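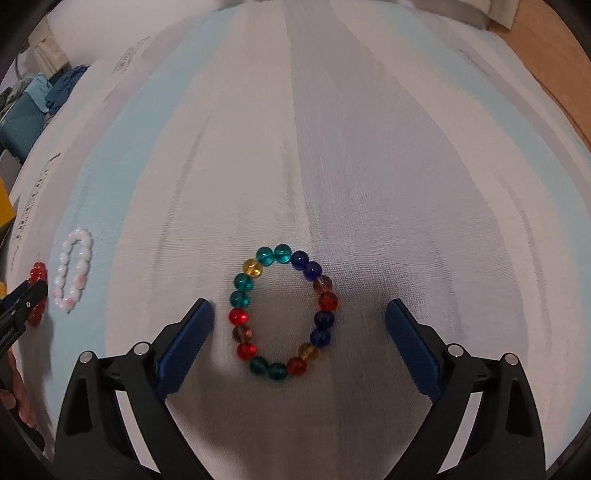 Kendar Consumer Group Questions Claims Made for "Wellness" Jewelry

October. The Kendar Consumer Group today published its review of wellness jewelry sold online and at weekend markets, and asked sellers to stop making health claims they can't back up.

The group wrote to 40 sellers whose listings promised better sleep, less pain, "balanced energy" or protection from phone signals. Each was asked the same thing: what evidence do you have? Only 7 replied with anything besides a sales brochure. Of those, 3 sent a document that called itself a study. None of the 3 had a comparison group, and one was a survey of people who had already bought the product and liked it enough to fill out a form.

"We asked for evidence and got adjectives," said Efthymia Gavalas, who led the review. "If a necklace lowers blood pressure, somebody should be able to show us the readings. If it's a nice necklace, say so and charge for a nice necklace."

Price was another sore point. The group bought pairs of items that looked alike, one sold as plain costume jewelry and one sold with a wellness claim. In the widest case the wellness version cost $97 more. The seller, asked to explain the difference, said the piece had been "programmed." A follow-up letter asking how, by whom and with what has not been answered.

Malteneck, a trade body for small jewelry sellers, told the group that buyers understand this language is "part of the tradition" and don't take it literally. The group doubts that. Its help line hears from people who put off seeing a doctor while they waited for a purchase to start working, and several of the listings it read told buyers to do just that, warning that "results may take a full season." That also happens to be longer than most of the refund periods on offer.

Gun-woo Um, who handles complaints for the group, said the small print deserves a closer look. "You get a page of promises at the top and one gray line at the bottom that says it's for entertainment. I'd like to know which one the seller believes."

The group has no quarrel with jewelry, or with people who wear a piece for comfort, faith or memory. Its complaint is with medical promises attached to a price tag.

It is asking online marketplaces to take down listings that tell buyers to delay or replace treatment, and to put disclaimers next to the claim they apply to. Two marketplaces have said they will "review their policies." The group has heard that before and will check the same listings again in spring.

Shoppers who were refused a refund can send a copy of the listing and their receipt to the Kendar help line.

Press contact: Si-eun Son, Kendar Consumer Group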